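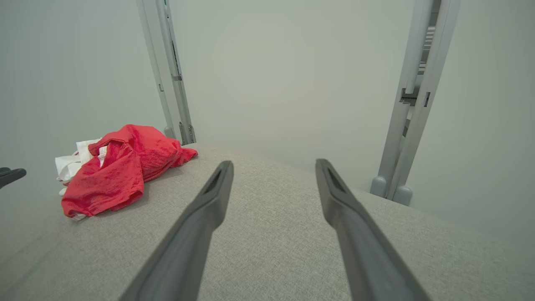
Pre-season habitation and chassis check – touring motorhomes and caravans

Site: Justmont storage yard, bay row 2
Unit: Stirnik coachbuilt, four berth, rear lounge
Odometer at check-in: 1,502 miles since last inspection
Inspected by: Bjarke Hjaltested
Date: February 25, 2020
Result codes: P = pass, A = advisory, F = fail, N/A = not fitted

1. Gas

1.1 Regulator date and condition – P
1.2 Flexible hose, date stamp and surface cracking – A
Stamp legible. Fine crazing next to the cylinder clip. Replace before the April handover.
1.3 Locker drop vents clear – F
Left vent blocked with leaf litter and a folded cloth. Cleared during the visit, recorded as a fail on arrival.
1.4 Pressure drop test, all appliances off – P
1.5 Hob flame failure devices – P
Rear burner slow to hold on first attempt. Held on three further attempts.
1.6 Carbon monoxide alarm, test button and expiry – P

2. Electrical, 230 V

2.1 Hook-up lead, full length – P
Lead must be uncoiled completely in use. Owner's copy of the handbook has the old wording; new sheet left in the door pocket.
2.2 RCD trip time – P
2.3 Sockets, polarity and earth – P
2.4 Consumer unit labelling – A
Water heater and fridge labels transposed. Relabel.

3. Electrical, 12 V

3.1 Leisure battery, resting voltage – A
12.4 V after standing overnight with the charger off. Acceptable for storage, low for a first trip without hook-up.
3.2 Battery strap and vent tube – P
3.3 Step warning buzzer – F
No sound with the step out and ignition on. Fuse intact. Wiring at the step motor to be traced.
3.4 Interior lamps – P
3.5 Road lights, including high-level brake light – P

4. Water

4.1 Fresh tank, drain and refill – P
4.2 Pump, pressure hold with taps closed – P
4.3 Frost valve on heater – P
Found open, as it should be for winter storage. Left open.
4.4 Shower tray and waste – A
Hairline mark near the waste outlet. No movement underfoot. Check again at next service.
4.5 Grey tank valve – P

5. Damp readings

Meter: Misto two-pin, calibration block checked before use. Readings up to 15% are passed, 16 to 20% are advisory, above 20% require investigation.

5.1 Front panel, low left – 11%, P
5.2 Front panel, low right – 12%, P
5.3 Over-cab window surround – 17%, A
5.4 Habitation door frame – 13%, P
5.5 Rear lounge, offside corner – 22%, F
Raised reading confined to a patch below the awning rail end cap. Sealant has shrunk away from the cap. Strip, dry out and reseal, then take fresh readings after two weeks. Lining board to stay off until the second set is entered here.

6. Running gear and weights

6.1 Tyre tread, all positions – P
6.2 Tyre age – A
Nearside rear is older than the other three and close to the yard's seven-year limit.
6.3 Wheel nut torque – P
6.4 Handbrake travel – P
6.5 Payload – P
Available payload 392 kg with driver, 326 kg with the awning and bike rack fitted. The owner should reweigh if the Lambert generator is carried – its mass is not in either figure.

7. Escape and fire

7.1 Extinguisher gauge and seal – P
7.2 Fire blanket, mounted within reach of the exit – P
7.3 Smoke alarm – P
7.4 Rooflight opens fully by hand – P
Stiff. Silicone spray applied to the runners.

Outcome: not released. Items 3.3 and 5.5 to be rectified and rechecked. Item 1.3 closed on site. Advisories to be passed to the owner in writing under job number 824.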